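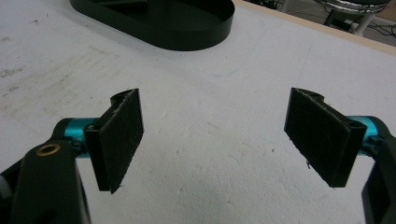

Photo: Custbridge workshop

Sistard pad & facing kit, for the hand-held two-finger gripper

Fits left and right hand units. Both hands take the same kit, one kit does one gripper. So a pair of grippers needs two kits. People order one and ring us.

In stock at Dudholm. Same day if you get the order in before lunch, otherwise next.

What's in the bag
Two finger pads, black, notched top
Facing sheet, dark, self-adhesive, enough for 8 faces
Four bracket screws plus a spare
Hex key
Wipes

Not in the bag: shafts, bushings, marker plates, cables. Shafts are the teal ones and seperate, see the Seo spares list. The brass ring in the arm is not a user part. Leave it alone please.

When to change

Look at the edges first. Top edge going ragged with loose fibres coming up, or wisps hanging off the bottom, that's the stage to do it. Earlier is fine. Later and you get fluff on the sheet and fluff on whatever you're picking up. Trimming with scissors buys you a few sessions, no more.

Shiny patch in the middle of the face = done, change it, even if the edges look good.

Change both sides together. Always. One new and one old and the grip pulls to one side.

Fitting

1. Power off, cable out. Jaws fully open.
2. Undo the bracket screws at the notch. Hold the pad while you do it or it drops and you're on the floor looking for it.
3. Wipe the shaft. Dry wipe, no oil. Oil gets in the facing and then you need another kit.
4. New pad on, notch up, narrow tip down. The inner faces should tilt toward each other a bit. If they tilt away you've got left and right swapped.
5. Screws in finger tight, close the jaws by hand, let the faces find each other, then nip up. Quarter turn. The bracket is not strong and we do not replace brackets under warranty if the thread's gone.
6. Open and close 30 times before you use it for anything. Listen. A click at the end of travel usually means a screw head is standing proud.

Refacing only (pads still sound): peel the old sheet off, get all the glue off, cut new to size with a fresh blade, press down and leave it 55 minutes before closing the jaws on it. Do not skip the wait. A hairdryer does not help, it makes the corners lift.

Setting up on the bench again

Flat table, white sheet over, corners taped so it can't creep. Tray at the far side, object in the middle, both grippers at the near edge. Cables trailing back down the wrist with a bit of slack in them. Too tight and it tugs on the gripper every time the arm goes out, and the connector goes before the pads do.

Marker plates: check they haven't shifted while you had hold of the unit. Easy to knock. Wipe them with a dry cloth only, anything wet and the dots go grey eventualy. If one has moved, recalibrate that hand. If you're not sure, recalibrate anyway, it takes 5 minutes.

Then a soft thing first. Small plush toy is what we use. Pick up, hold, put down, do it left then right. Soft stuff shows up a bad angle quicker than a hard block does, it rolls out of the tips.
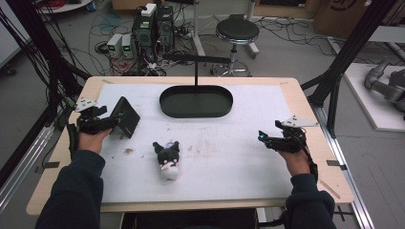 Dirk Dekker wrote in to say that the click in step 6 was a cable tie on his, rubbing on the arm link, and he'd had the pads off twice before he spotted it. He also wants the facing sheet sold on its own, without pads, as he gets through more of it than anything else.

Fair points both. Check your ties. Facing sheet on its own is coming, aiming for February, no price yet.

Looking after them between changes

Soft brush over the faces at the end of the day. Table sheet too, pen marks and smudges don't hurt the grip but grit does, and the specks end up in the pads. Change the sheet when it's more grey than white.

Store jaws open. Closed flattens the facing and it won't come back.

Don't pick the loose fibres off with your fingers, you'll pull a whole strip. Snip.

Old stock note: kits bagged before 7/13/18 have the longer screws. They fit but need the washer. No washer in the bag, ask and we'll post some, free.

Returns: unopened only. Opened facing sheet can't come back, the glue starts picking up dust straight off.

Trade packs on request. Quote the number off the underside of the arm when you ring, not the one on the box.

Contact: Custbridge Spares, Dudholm | © Custbridge | Terms | Back to top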